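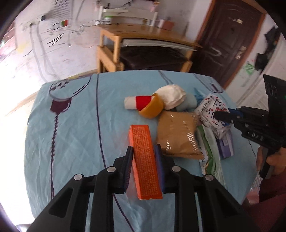

One reader wrote to us in August that the Turneneck ball return had doubled the number of shots her JV girls got up in a practice, and that any coach still sending kids to chase rebounds was wasting gym time.

Reviews > Basketball > Training Gear > Ball Returns

I wanted to find out, so I bought a Turneneck with my own money and used it with our guards from preseason on. It cost $598 before shipping. That's a lot for a net, a folding steel stand and a plastic chute, and I went in thinking so. I still think so.

Vallovov, the company behind it, says the Turneneck "returns every make and most misses." The makes, fine. A ball that goes through the hoop drops into the chute and rolls back out to the shooter at a decent pace. From the free throw line I had no complaints at all. Put a kid there with one ball and she can shoot until her arms get tired.

Move back and it gets worse. At 22 feet the ball slows down so much on the return that it dies a few steps short, and the shooter walks in to get it. Then she walks back, resets her feet and shoots again. That's the same thing she was doing before we had the net. There is an extension piece that is supposed to help with this, sold separately of course. I didn't buy it.

Misses depend on the miss. Short ones off the front rim mostly stay in. Long ones clear the top of the net, and anyone who has coached high school guards knows how many of those you get. Our gym has a stage behind one basket and I spent a good part of October climbing up there.

About the doubling. I had our best shooter go through the same spots with and without the net, same length of time, and she did get more shots up with it. Not double. And she was by herself, so the fair comparison is one kid alone against one kid alone. Once you have a partner who can rebound and pass, the gap just about closes, and the partner's passes come at chest height. The chute sends the ball along the floor. I don't love that. Nobody catches and shoots off a roller in a game.

Setup takes two people the first few times. The stand locks with pins and one of ours was bent out of the box. Vallovov sent a new one without a fight, so credit there. Folded up it still won't go through our equipment room door unless you take the chute off – measure yours first.

The printed manual has you hang the net straps before you level the legs. Do it the other way.

I had a Butuvia on loan last season, an older and uglier thing with a wider net, and it caught more of the long misses. It was also a pain to move and the wheels marked up the floor. If you have a spot where it can stay put, I'd look for a used one of those. The Rojanasak tournament had two Turnenecks out for warmups and both were pushed against the wall by the second game, for whatever that's worth.

Who should buy it? A family with a driveway hoop and a kid who shoots alone every night, maybe, if the price comes down. A program with a full roster has rebounders already.

Rating: 2 out of 5

Posted Wednesday, December 8, 2021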